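Plotstead Community Help
Translation & Rights

Sample chapter first, or rights first?

Mireille Besson
Posted May 2024

Hi all! I read Lithuanian pretty well (grandmother, then four years of evening classes) and last winter I fell hard for a family novel by Tamošiūnaitė. It's a monster, 809 pages, and as far as I can find there's no English edition. I started translating bits of it at the kitchen table for my sister, who doesn't read the language, and now I have 135 pages of English and a bit of a problem, which is that I want to do the whole thing and see it in a real bookstore.

My questions are all tangled up. Do I need permission before I keep going? Who do I even ask, the author or the publisher? And if I send pages to a small press like Ovness, do they want the opening chapter or the best chapter? The opening is slow. Chapter six is the one with the flooded cellar and it's wonderful, but you'd need to know who everybody is.

Also, I've been posting short pieces on my blog. Should I stop doing that? 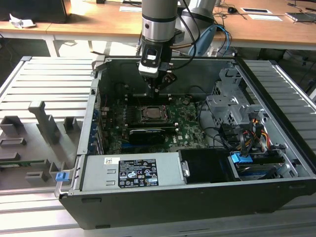

Replies

paperlantern_jo

Oh, I love this, and I was in your exact chair a while back with a Danish book! Okay, so. Translating for yourself at the kitchen table is one thing, and putting it out where people can read it is another. I'd take the blog pieces down today. You're probably not going to get in trouble over a few paragraphs, but you're about to write to the people who own the book and you want to be on their good side.

Then write to the original publisher. Look on the copyright page, find their website, and look for "foreign rights" or just "rights." Sometimes the author has an agent and the publisher will pass you along. Keep it short. Ask whether English rights are available, say who you are, and ask if they'd mind you sending a sample around to presses. My email was five sentences and I got a reply in nine days (the first one I sent was two pages long and I never heard a thing).

Don't pay for the rights yourself! I almost did. Usually the press that takes the book buys them and hires you to translate. If somebody asks you for money up front, come back here and ask first.

About the sample, send the opening. I know, I know. But an editor wants to see how the book starts, and if the opening is slow in English maybe that's worth another pass? I redid my first page so many times my husband could recite it. You can add a short piece of chapter six as a second sample with 2 or 3 lines in front saying who's who. Also write a reader's report: plot all the way to the end (yes, spoilers), something about the author, why it might sell here.
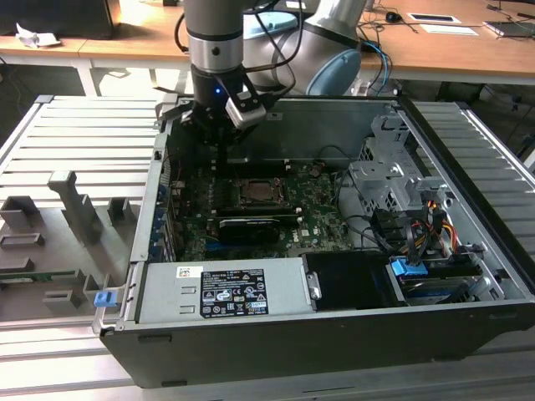 Robotic arm above an open desktop tower.

dkwhit

just self publish it

oldgalleyproof

Please don't do what the reply above says. You can't self-publish a translation of a book that's still under copyright without a license from whoever holds the rights.

Jo covered most of it. I'd add that the length is going to be your hard part. I read submissions for Lonwood for a few years, and a very long book by someone unknown here made us nervous before we'd opened it, because translators are often paid by the word and it adds up fast. Say the page count plainly in your letter. If she has a shorter book, mention that one too, even if it's not your favorite. We took on one author that way and did her big novel later.

Check whether Lithuania has a grant program for translations when you write. Many countries do, and a press will be a lot happier to hear from you if you can tell them what's available and when the deadline is. The one we used most took applications in January, so we were always scrambling over the holidays.

And stop at 135 pages for now. I know it's hard when you're in the swing of it. I once finished an entire book on my own and then found out the English rights had been sold to someone else 365 days earlier, to the day. It's still in a drawer.

Mireille Besson

Ouch, I'm so sorry about the drawer book. Blog pieces are down and I've found the rights address on the publisher's site. There is a shorter one, a novella, I just never got around to it. Ordering it tonight!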